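The Wine Was Mostly Grape Juice

Gualtiero Donati sold 886 bottles of what he called pre-war Temba red before anyone opened one. His buyers were collectors, and collectors don't drink. They dust.

The trouble began in July, when Uliana Koval, a dentist from Fuvdale, had a bad day at work and went looking for a corkscrew. Under the foil she found a cork stamped with a web address.

Detectives traced the labels to a copy shop, where Donati had a loyalty card and was 3 stamps short of a free laminating. He had aged the paper in tea and billed the tea to his company, Rornent, as "research." The receipts ran to $3298.

"He kept excellent records," says Marloes Schouten, who prosecuted the case. "I've thought about sending him a card."

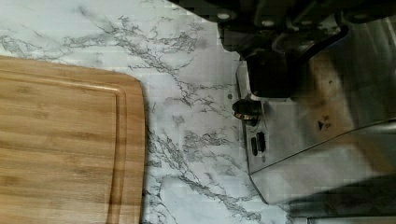
4 min read

Donati pleaded guilty to fraud and got two years. His lawyer, Nazareno Sanna, asked the judge to consider that no customer had complained about the taste. Koval, reached at her office, said she would like to complain about the taste. She still has five bottles and uses one as a doorstop.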